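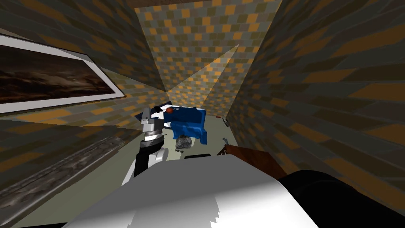

Home | About | Gigs | Records | Contact

Friday, May 10, 2019

My cousin plays bass in a band called Alline, and since August I carry their amplifiers. I am not a musician. I have a car with a big boot and I don't drink, so I was the natural choice.

Last Saturday they played in Wirkimwood, in the back room of the old bowling club. The drive from our place is long, and we left late, as always, because Mostafa Mansour could not find his good snare drum. It was in my car already. I had told him this twice, but he has the habit to listen only when somebody is playing.

I want to write something about the support band, Collet, as I could not find one word about them on the internet when I came home. They are three people: a guitar, a keyboard and a woman named Uzma Jatoi who sings and plays the harmonium. They began very softly, while most people were still at the bar. I was sitting on a road case near the door, eating a sausage roll, and by the second song I had forgotten to eat it.

The song was called "Passide". I asked her afterwards what the name means and she said it is the street where her grandmother lived, only spelled wrong, because she was nine years old when she wrote it down the first time. It has almost no chorus. She sings one line, then she holds the last note until the keyboard comes under it, and then the next line arrives a little later than you expect. When I tried to hum it in the car I did it wrong each time, and my cousin asked me to please stop.

They played only five songs. The fourth had a problem with the guitar lead, which made a terrible noise, and they had to start again. The last one was a cover of something old, I think a country song, but very slow. I would have liked to hear more of the harmonium in it. The sound person had put the guitar much too loud, in my opinion, and from the side of the room you lost the low notes completely.

Then Alline played and they were good. I have heard the set so many times now that I am not a fair judge. The new ending for the second song works better than the old one. Mostafa was too fast in the beginning and he knows it. People danced, also an older couple who danced properly, with steps, to a song which is in seven. I don't know how they did it.

After the show I bought the Collet tape. Yes, a tape. I don't own a cassette player, so I asked my neighbour, and he has one in his garage beside the paint tins. The recording is rougher than the concert and "Passide" is shorter there, without the long introduction. I prefer the live one, but side B has a piece with only harmonium and rain, and I have played it every evening this week while cooking.

We got home at three in the morning. I carried everything up the stairs except the bass cabinet, which stayed in the car until Monday. It is too heavy for one person and my cousin was asleep already with his shoes on.

Next month they play again in the city. If Collet is on the same night I will write the date on this page. The tape you can only buy from them directly, as far as I know, so bring cash.

Share this post | 9 shares | 3 comments

This blog uses cookies to remember your settings. By continuing to read you accept this. OK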